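## 4. Equipment Planning and Cost Allocation

### 4.1 Budget structure

The equipment budget was set before the task list was final, and this ordering shaped most of the decisions reported in this section. Three cost lines were defined: capture hardware, consumables, and task objects. Capture hardware covers the hand-held gripper tools, their mounts and cabling, and one spare set of fingers per tool. Consumables cover finger padding, threaded inserts, fasteners, and adhesive. Task objects cover everything the gripper is asked to hold, open, move, or close.

The total allocation for the first phase was $3000 per site, excluding labor and compute. Quotes for the gripper tool were requested from Murkora and Zandier in July. The Murkora quote came to $972 per unit with a machined body and a fixed finger geometry. The Zandier quote came to $855 per unit with replaceable fingers sold in pairs. A third supplier, Spanos, offered printed parts only and was kept as a source of spares.

We selected the Zandier unit. The price difference was small relative to the site total and did not decide the matter. Replaceable fingers allow the padding to be renewed without returning the tool, and in our planning model downtime was the larger cost. Two units were purchased for each site, for a subtotal of $1710. The remaining $1290 was divided between consumables and task objects.

### 4.2 Task objects

Task objects were budgeted at $668 per site. Earlier plans treated these items as incidental and drew them from office supplies. We found this hard to defend when comparing results across sites, as two sites rarely own the same drawer of small parts. The revised plan purchases a common set from one retailer in a single order, with duplicates for the items most likely to crack or lose a lid.

Storage boxes with latches received a larger share than their unit price suggests. They are cheap, but they support several tasks from one purchase: pushing, grasping by the long side, releasing a latch, lifting a lid, and retrieving a part from a compartment. Tinted, see-through plastic also gives the perception side of the study a harder surface than painted or opaque goods — the lid reflects overhead light while the dividers remain visible through it. Figure 3 shows one such box between the fingers of the capture tool at the approach stage. 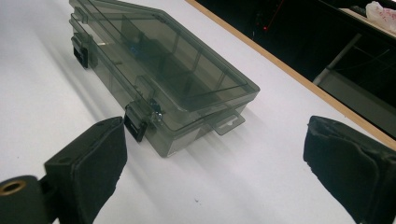 **Figure 3.** Approach to a latched compartment box on a white tabletop, seen from the hand-held gripper. Padded fingers at left and right; hang tab at the lower right end of the box.

The cost per task was computed by dividing the purchase price of an object by the number of task types in which it appears. Single-use objects such as tape rolls and sponges scored poorly on this measure even at very low prices. Objects with a closure scored well. The measure ignores wear, and it should not be used alone for items whose function depends on a thin molded part. Latches were therefore entered in the plan with one duplicate box for every box in service.

### 4.3 Consumables and replacement intervals

The finger padding is the item most easily underestimated. Foam and fabric surfaces fray at the upper edge, where the finger meets box rims and table edges, and a frayed pad changes both the contact area and the appearance of the finger in the recorded view. The plan assigns a fixed replacement interval by hours of use and does not rely on operator judgment. Pads are changed on both fingers at the same time to keep the pair matched.

Threaded inserts in the mounts were priced as a bulk item. Their cost is negligible, but a stripped insert takes a tool out of service, so each site holds a full set together with the installation tip. The $622 left after task objects covers padding, inserts, and fasteners, with the unspent part carried as contingency.

### 4.4 Limits of the plan

Prices were fixed on Aug 28, 2020, and exclude freight. The Jikunum site has local import charges that were paid from a separate account and do not appear in the totals above. Furniture was also excluded. Each site used the tables it already had, and differences in height and surface finish were recorded in the site log but not costed. A group starting with no suitable table should add this as a fourth line.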